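How to Bring a Robot Arm Into a Small Bakery Without Losing Your Crew

I run the packing side at Hinrichs, a bakery with one oven room, one packing room and a shop counter out front. Last February we started handing part of the basket packing to robot arms, and since then I've had a surprising number of emails from other bakeries asking how we went about it. So I'm writing it all down in one place, with the order I'd do it in if I had to start over (which is a different order from the one we did it in, believe me).

Before you start

You need two things that have nothing to do with hardware: a person on your crew who wants to learn this, and an owner who will put in writing what happens to everyone's hours. Ours is Gudrun Heitmann, and she wrote one page. Nobody's hours get cut for a year, and anybody who moves to a new task gets trained on the clock. She taped it up next to the schedule. Get that page up before the crates arrive! We had crates in the hallway for two weeks with no page, and the rumors in the break room were something else.

Step 1: Write down the job the way it's really done

Pick one job. Ours was moving bread items from the table into gift baskets, one piece at a time. I stood next to Leonie Dreßler for a whole shift with a notepad, and I thought I knew that job. I did not. She turns braided pieces so the point doesn't take the weight. She puts soft rolls in last. She squeezes a roll very lightly before she decides where it goes, and until I asked, she had no idea she was doing it.

Write all of that down in plain words. Your installer will want it, and the person who does the job should read it back and fix it. Leonie crossed out half of my first page.

Step 2: Decide what stays with people

We split the job like this:

Arms: picking up single items from the table and placing them in the basket.
People: laying out the table, checking the bake, lining the basket, ribbon, cards, anything with powdered sugar.

Powdered sugar went on the people list after one afternoon. I'll leave it at that.

Step 3: Set up the table

Give yourself more room than the drawing says. Our installer, Valusberg, sent a plan that looked great on paper and left no place for a human being to stand. We redrew it with Leonie holding a tray, full width, elbows out.

Use a plain cloth, pulled tight and tucked over the corners. A wrinkle is enough to tip a small roll. Keep patterned cloths for the shop counter, because they made our item finding noticeably worse. Also watch your daylight. The settings that worked at 6 in the morning were off by noon until we sorted out the window side.

Step 4: Teach the grip

This is the part that takes patience, and it's also the part where your experienced people shine. We use software called Tarkik to set how far the fingers close and how low they go. Start too gentle and work up. A roll that slips costs you a second, and a roll with a dent in it goes to the staff shelf (we ate very well that month).

Do one type of bread at a time. Write the setting on a card with the name of the item and who approved it. On our first full day we ran 300 picks on plain rolls and I logged 206 as good enough to sell. I was pretty down about it, but Leonie went through the bad ones, sorted them by where the dent was, and told the installer the fingers were coming in too low. She was right, and that changed how people in the room talked to her. 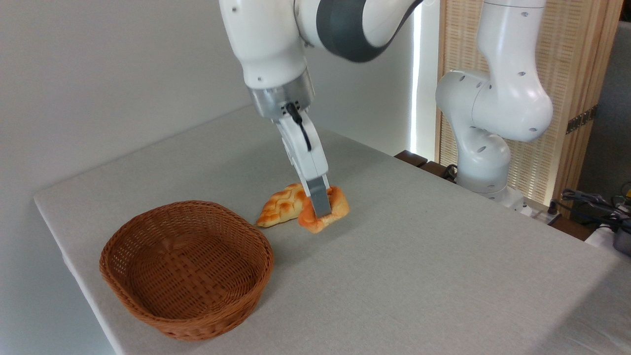 Next, practice stopping. Everyone who works in the room should press the stop button at least once on a normal run, including the person who only comes in to pick up trays. Do it early in the shift, do it with bread on the table, and don't make anyone feel silly for pressing it later when it wasn't needed. We lost maybe ten minutes in a whole week to extra stops. Fine by me.

Step 5: Change the shift, and say so out loud

A packing shift used to mean hours of the same reach and turn. Leonie's shoulder was bad by lunch most days. Now she spends the morning on setup and grip cards and the afternoon on finishing, and she says the shoulder is better but her head is more tired. Both are real, so plan breaks for the second one too.

The room is also lonelier. Two people used to pack side by side and talk the whole time. We moved the ribbon table closer so there's company again, and I wish I'd thought of it sooner.

Step 6: Review with the crew

We sit down once a month, with the cards and the log on the table. Anyone can move a task back to the people list. So far that's happened with seeded rolls and with our Orkura order, which is 100 baskets with a different mix in nearly every one. We pack those by hand, with the radio on.

If you're about to try this, send me your layout drawing before you bolt anything down. I answer email after the morning bake, usually with flour on the keyboard.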